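Print | E-mail

Bag Packers and Sorters Wanted – Thursday Evenings at Pristari

Do you own a laptop bag that you have packed and unpacked a thousand times? Then we would love to have you! Pristari is looking for 20 people to join our bag study, which looks at how everyday bags get opened, filled, emptied and put away again. Charger first or notebook first? Handle or strap? We care about this stuff a lot, and it is a lot of fun to talk about with people who carry a bag every day. 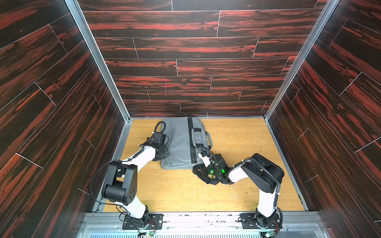
Gray fabric laptop bag with carrying handle, lying flat.

Sessions start at 6:30 p.m. and run about 2 hours, with a break for soup and bread. You will pack a few different bags, then sit down with Geetha Murthy or Corina Grecu and tell them what worked and what drove you crazy. Bring your own bag too if you like – the more worn in, the better. We had a great group last December and several of them are coming back.

You should be 18 or older and able to stand for a while and lift a full laptop bag. No experience needed. Left-handed people, please apply, we are short of you!

Everyone who finishes both sessions gets a gift card and can keep one of the bags. To sign up, send your name, a phone number and a line or two on what you carry most days to Gilmar Dantas, Room 639.

Contact: Pristari Study Office, Room 639 | © Pristari | Back to top
Last updated: December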